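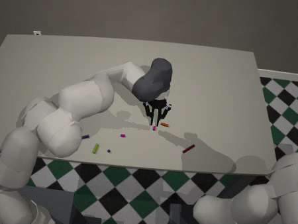
When the manipulation group at the Stosalia Institute began its latest study, the question before it was a narrow one. How many recorded demonstrations does a robot arm need before it can sort small blocks on a table, and how many of those recordings are doing more harm than good?

Hatice Keskin, who leads the group, had suspected for some time that the second part of the question deserved more attention. "We had become very good at producing data," she said in an interview at the Institute in February. "Our habit was to add more whenever a result was disappointing. We had no agreed way of deciding what to take out."

The study, carried out under the Institute's Faser program, proposes such a way. The method is called Bretine. It gives each demonstration a score according to how well the next movement of the arm can be predicted from the camera views alone. Recordings in which the views and the movement do not agree receive a low score and are set aside before training begins.

All of the work was done in simulation. The group built its tabletop task in Mabaso, an in-house simulator that the Institute has maintained for several years. Two arms share one table, and small blocks of different colors and lengths are spread over it. Operators guide the arms through the task by remote control, and the simulator stores the movements together with views from fixed cameras and from the gripper.

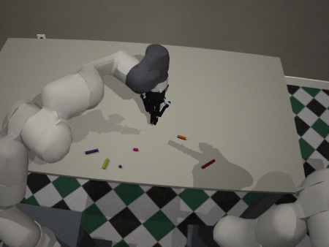
The shared table in Mabaso, with the gripper of the left arm over the work area.

The full collection came to 3,748 demonstrations. After scoring, 2,322 remained. A control policy trained on the smaller set was then compared with one trained on everything, using 600 test trials with block layouts that neither policy had met before. The policy trained on the smaller set completed more of the trials, and it made fewer repeated attempts at the same block.

Annelies Michiels, who designed the scoring procedure, was careful about what the comparison shows. "It shows that for this task, in this simulator, some of our recordings were teaching the policy the wrong thing," she said. "I would not want anyone to read it as a rule that less data is better. If we had removed the same number at random, we would have lost ground. We checked that, and we did."

Asked what the low-scoring recordings had in common, Michiels said that most of them were successful by the usual standard. The block had been picked up and put down in the correct place. The difficulty lay in how the operator got there. Some operators paused for long periods while deciding which block to take. Others moved the arm away from the table and back again for no purpose that could be learned from the views.

"A person watching would forgive a pause," she said. "The policy copies it. It learns that at a certain point above the table the right thing to do is to stop, and then it has no reason to start again."

The gripper view proved to be the most demanding part of the work. A fixed camera gives much the same background from one moment to the next. The gripper view changes with every turn of the wrist, and the surface on which the blocks lie may take up only a small part of it.
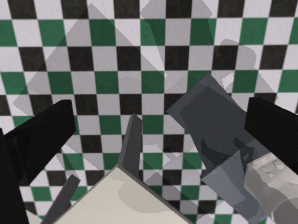
Stosalia Research Bulletin, Volume 2

Keskin said that earlier versions of the score had treated every such view as a fault. "That was too strict. An arm has to reach and turn, and while it does so the gripper may face the floor. The view is poor, but the movement is sensible. We had to let the score look at all the cameras together before it passed judgment on any one of them."

The revised score therefore compares the views as a set. If the fixed cameras explain the movement, a weak gripper view is not counted against the recording. Michiels described this change as the largest single improvement in the project, and said that it took most of the autumn to get right.

Both researchers acknowledged limits. The blocks are simple in shape, the lighting does not vary, and the operators all came from within the Institute. The score also takes time to compute, and the group has not yet shown that the cost would be acceptable for a much larger collection. No trials have been run on physical arms.

Work on that last point is being planned. Keskin expects the first physical tests to use the same table layout, so that any difference in the results can be traced more easily. She does not expect the numbers to carry over unchanged.

"A simulator is generous in ways that a laboratory is not," she said. "We may find that recordings we threw out are the ones we need. In that case the score will have to change, and we will publish that result as well."

The scoring code and the list of retained demonstrations were made available to partner groups on March 1, 2023. Requests for access to the full collection may be addressed to the Faser program office.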